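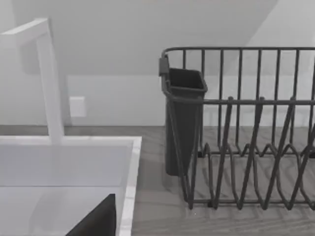

Sink and dish rack in the simulated kitchen. The utensil cup hangs at the end of the rack nearest the sink.

Winduvville > Automation Desk > FAQ > Household chores

By Maiara Cordeiro, January
Shared 88 times | 3 comments

Can a robot do the dishes yet?

Parts of the job. Moving one dry plate from a counter to a slotted rack works well on hardware that has been tuned for that rack. Clearing a full sink does not. Stacked bowls hide each other, cutlery nests, and water changes both friction and what the cameras report.

Why is the rack harder than the sink?

Clearance. A plate has to enter between two bent wires at close to the right angle, and thin dark wire gives depth sensors very little to measure. Open-top utensil cups are easier, provided the fork is already held near the end of its handle. Regrasping a fork in the air is still slow.

Why are the kitchens on this page simulated?

Cost and repetition. Our group at Wulel runs a task in simulation before it goes to the Torus arm in the lab. A dropped glass costs nothing, and the counter can be reset in an instant. The drawback is contact: simulated wire does not flex the way real wire does, and policies learn to depend on that.

What about appliances?

Doors are in fair shape. A robot needs the handle position, the hinge side and a pulling path that follows the arc of the door. Vertical bar handles suit two-finger grippers, although the approach matters.
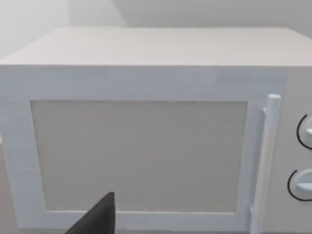 Rotary knobs are a separate problem. The gripper has to align with the grip ridge, turn it and stop at a setting, and a dial with no numbers leaves only the angle to go by. Kwame Quaye scores door opening and knob turning as two tasks for this reason. Older results that combined them should be read with care.

How is success counted?

An attempt passes if the object ends in the target state within the time limit, with no human help and no damage. We allow 2 retries for a missed grasp – a dropped item ends the attempt. Task definitions are maintained by Borghild Boström.

Is the shop floor further along?

Yes, for fixed parts in known positions. Bin picking and machine tending are routine purchases. Mixed returns, soft packaging and cable handling remain close to household difficulty.

Should I wait to buy a dishwasher?

No. A dishwasher already does the washing. Loading it is the open question, and we do not publish a forecast.

Where do I send corrections?

To Adom Bonsu at the Automation Desk. Include the question heading. Corrections are processed on Wednesday.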